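Boxing gear at home: how I keep mine from stinking up the house

I've been going to a boxing gym for 5 years now and for the first two of those my gear lived in a zipped bag in the trunk of the car. You can imagine. My husband made me drive with the windows down in December. So what follows is what I do now, most of it picked up from other people at the gym and some of it learned by ruining things.

Gloves first. Get them out of the bag the minute you walk in the door. I mean before you shower, before you eat, before you look at your phone. Open the cuffs as wide as they'll go and wipe the inside with a cloth dampened with water and a little white vinegar, then a dry cloth. Don't soak them and please don't put them in the washing machine. I did that with a pair of Stadells and the padding went lumpy on one side and never came back.

After wiping, I stuff them with crumpled newspaper for an hour, pull the paper out, and hang them by the cuffs with the openings facing the fan. Not on the radiator! Leather that dries too fast goes stiff, and then it cracks right across the thumb seam. If you have leather gloves, rub in a bit of conditioner every couple of months, just on the outside, and wipe off what doesn't sink in.

Cedar chips in an old sock work great for overnight. Tie the sock off, push it down to the fingers, done. I've tried dryer sheets too, but all they did was make my gloves smell like sweat and lavender, and I really can't recommend it.
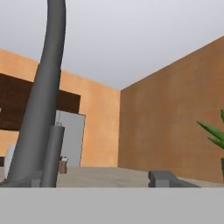 Hand wraps are easier, but they'll tie themselves in a knot around everything else you own if you let them. Anoma Sivakumar, who I train with on Mondays, puts hers in a mesh lingerie bag and closes the Velcro before it goes in. I'd been losing that fight for ages and felt pretty silly. Cold water, regular detergent, no fabric softener (it makes them slick). Hang them over a door or a shower rod to dry and roll them up while you're watching TV, starting from the Velcro end so the thumb loop finishes on the outside.

I own 6 pairs, which sounds like a lot until you skip laundry for a week.

Mouthguards: rinse in cool water right away, brush with a soft toothbrush, and let it dry before you shut the case. Hot water will warp a boil-and-bite one — ask me how I know. Once a week I drop mine in a denture tablet for however long the box says. Wash the case too, it's usually worse than the guard.

Headgear gets the same vinegar wipe as the gloves, plus a going-over around the chin strap, where all the grime collects. Shoes I just unlace, pull the insoles out and leave by the back door with a spoonful of baking soda in each. Shake it out outside, not over the rug.

Now the bag itself. Turn it inside out if you can, vacuum the crumbs and tape bits, and wipe down the lining. Leave it unzipped when you're not using it. Mine's a cheap one with 2 side pockets and I keep wet things in one and dry things in the other, and that alone made a huge difference.

If you've got a heavy bag hanging at home, give it a wipe after every session and check the chain and the swivel now and then. A squeak usually just wants a drop of oil, but if a link looks worn, replace it before you hit the thing again. I keep a rag and a spray bottle on a hook right next to mine, so I've got no excuse.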